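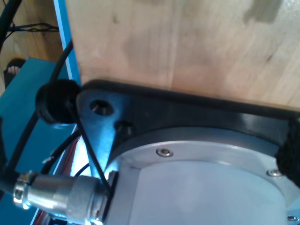 How do you keep a light wooden board from turning dark where people touch it?

Wipe it with a cloth that is almost dry, let it rest overnight, and then rub in a thin coat of clear matte oil. Do this again when the surface starts to feel rough under the hand.

Light Wood and Blue Paint: the room at Tanton

My name is Henk Bosman and I take care of the wood in our room at Tanton. On this page I write about the two materials we have chosen for it, light wood and blue paint.

For the wood I wanted something calm. Before, we had a dark brown finish on everything, and in winter the room felt small by four in the afternoon. The light boards are more work to keep clean, I admit this, but every pencil line is easy to read on them and a lost screw is quickly found. We oil them and do not varnish. A scratch in varnish must be sanded over a large area, and with oil I can repair only the place where it is needed.

The blue took us longer. Van Dijk sent us 2 color cards, and for a week they were hanging next to the door so that all of us could give an opinion. One was called Lallura and the other was called Durnard. I preferred Durnard, which is a little more gray, but my colleagues found it too serious, and so it became Lallura. The paint changes very much with the light. In the morning I would call it green, and under the lamps it is plainly blue.

A small advice for people who want to paint a metal frame by hand: use a short roller for the flat sides and a narrow brush for the inner corners, and leave the first coat alone for a full day. I touched mine too early and the print of my thumb was there until we painted again in June.
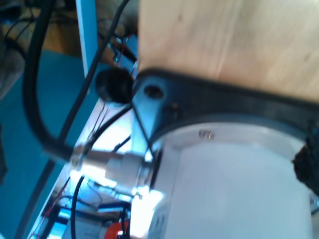 Pale board with a faint grain, and at the left an upright bar in light blue.

The color is stronger in some pictures than in others, so please do not order your paint from the screen. Ask for a card first and hold it against your own wood.

Page last changed: 1 March 2026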